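Wuvville Reading Room Refit: Progress Report, November
Prepared for the Cordier Fund by Elaheh Rezaei 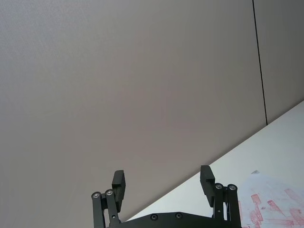
Fig. 1. Room 2, gray wall and white tabletop. Vertical seam near upper right.

Work done this period. The walls in Room 2 have been filled, sanded and painted in the warm gray agreed with Sandrine Courtois in the first review. The finish is flat with a very fine texture. The building dates from 1883 and the old plaster was uneven along the base, so sanding ran two days over plan. The extra labor was charged to the repair line.

Wall seam. The thin black vertical line is still open to view. Draso proposes a flexible filler, painted to match. No other marks on this stretch of wall were listed at the Tuesday walk-through.

Tables. White tops were chosen for Room 2 to suit work on paper. Gillix has quoted for edge trim; the quote is within budget but has not been accepted. Red ink is in use at the tables, and a cleaning test on a spare piece of the top is planned before the order is closed.

Open items
Seam filler: awaiting approval from the fund.
Edge trim: awaiting second quote.
Room 1 lighting: not started.

Spending is within the approved total. The next claim will cover paint, labor and the table tops.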